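# Conservação de tampos de mesa claros

Orientações do serviço de manutenção da Tresstead para as salas de trabalho.
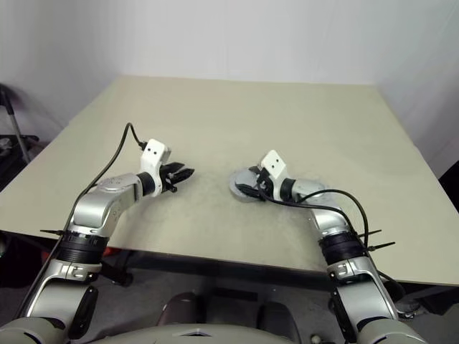 A limpeza regular dos tampos realiza-se à segunda-feira, antes da abertura das salas. Utiliza-se um pano macio, ligeiramente humedecido em água com detergente neutro. Nos tampos de tom bege muito claro, como o da mesa quadrada junto ao canto de paredes lisas, convém trabalhar do centro para as margens e secar de imediato.

1. Retirar o pó com um pano seco.
2. Passar o pano húmido - sem encharcar.
3. Secar com um segundo pano.

As manchas persistentes devem ser comunicadas à manutenção, extensão 68.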